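Mararden opens its equipment planning service to small workshops

For release 2020-10-05

Mararden, which has spent years helping workshops spend money on robots, is now offering to help them spend it a little later. Its new planning service lets a buyer try out a robot arm and hand on screen, in a simulated copy of the bench, before signing a purchase order.

The service began in May with 13 workshops. Each sent in floor measurements, a list of jobs and a budget. Several of the budgets were hopeful.

"People come to us with a price for the arm," said Radwa Kabbaj, head of planning at Mararden. "Then we ask about the bench, the cabinet beside it, the power, the training and who is going to look after the thing at seven in the morning. It goes quiet for a bit."

Trokberg, a parts packer, had set aside money for 2 arms. After a fortnight with the simulation it ordered one, and put the rest toward a longer counter and a service contract. Abdelilah Abdelaziz, who runs the Trokberg floor, had also asked for a cabinet to be placed where the arm needed to swing.

"I liked that cabinet there," he said. "I still do. It was cheaper to find out on a computer."

Plans cover the first 10 years of ownership, including spare fingers, software fees and the colour of the safety paint – a subject that took up more meeting time than the software fees. Mararden does not sell arms and takes no commission from those who do.

Kusano and Radonjić have booked the next places. The service costs $300 per bench, and a second layout of the same bench is included for customers who change their minds, a group that so far includes all of them.

Bookings are open through the Mararden office.

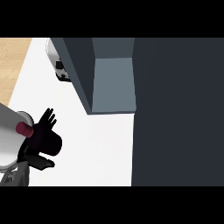
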